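How to label your cables so you can find the right one first time

I used to be a puller. You know, you grab a plug behind the desk, give it a tug and watch to see what goes off. Then one July I pulled the plug on a backup that had been running all night, and that was the end of that. I bought a roll of 500 labels from Flovano the same afternoon and I've been slightly evangelical about it ever since!

You'll need sticky wrap labels (the sort with a clear tail), a fine permanent marker, a cheap notebook and a couple of hours.

Step 1. Draw what you've got

Before you stick anything on anything, sketch where every cable starts and where it finishes. Boxes and wobbly lines are fine. Mine came to 44 cables, which was a bit of a shock for a spare bedroom and a landing cupboard.

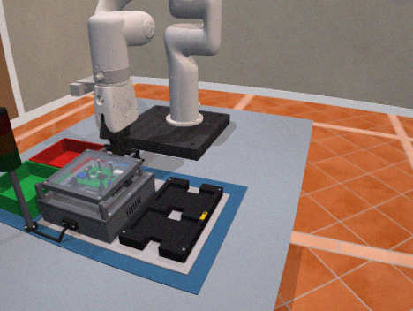
Step 2. Pick a naming system and keep it dull

My first go had names like "telly thing" and "Lalit's old one" (sorry, Lalit Pant, I do still have it). Useless after a month. Now I use a room letter and a number, so B07 is bedroom, cable seven. Write the full story in the notebook - what it joins, which socket, when you bought it.

Don't be tempted to use serial numbers. I had one that ended in 1761 and one that ended in 1961, and I mixed them up twice before tea.

Step 3. Label both ends

Wrap the label a thumb's width back from the plug, so it doesn't get chewed up when you push the plug in. Write the name twice, once on each side, and let the ink dry before you fold the clear tail over. Wipe the cable with a dry cloth first if it's been on the floor.

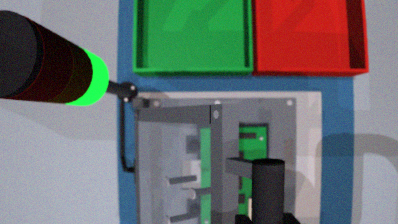
Thin cables are the fiddly ones. A flag label works much better on these than a wrap, as there's hardly anything to wrap round. Black ones are the worst for looking alike, and one as slender as the cable hanging down there, with its lower end starting to curl, would get a pale flag from me. Fold the label in half over the cable, line up the corners and pinch hard. Haruna Ueda puts hers on with tweezers and they do come out neater than mine.

Step 4. Update the notebook

Every time you swap something, change the page. I keep a pencil tied to mine.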